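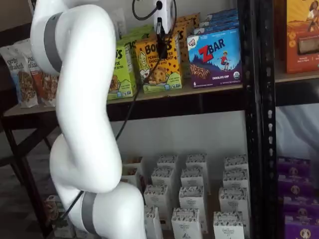

Imagine your only chore was tidying the snack shelf. All day. Every day. You would complain by breakfast. The Ollesico Rillosard doesn't complain, mostly because nobody gave it a mouth.

The Rillosard is a robot arm that a store can rent by the month. A company called Gallari sells the service, and 600 stores have asked for a test run so far. Gallari brings the arm, bolts it down and teaches it where things go.

How does an arm learn where things go? Yours has a shoulder, an elbow and a wrist, and you had years to practice knocking over milk. A robot's joints each have a motor inside, and a computer tells every motor how far to turn. If one motor turns too far, the crackers pay for it.

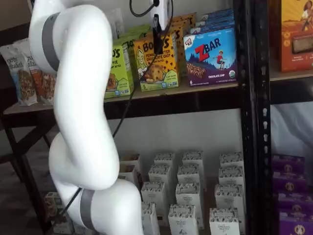
Snacks are harder than they look, at least for a robot. A box has flat sides and stays the same shape when you squeeze it gently. A bag does whatever it likes. On this shelf the blue ZBAR box is the easy homework, and the granola bags at the other end are the kind you save for last. Then there are the small white cartons down below, which look so much alike that the robot has to be very sure which one it wants.

Yasmine Metwally teaches the arms at Gallari. Her first one, nicknamed Hamdy, needed 782 tries to learn a single cereal box – and then did it perfectly while she was at lunch.

Is it any good? For boxes, yes. It's slow, though. A bored 9-year-old would beat it easily for the first 7 minutes, and then wander off to find a snack. The Rillosard keeps going. It also never eats the stock, a point the stores seem to like very much.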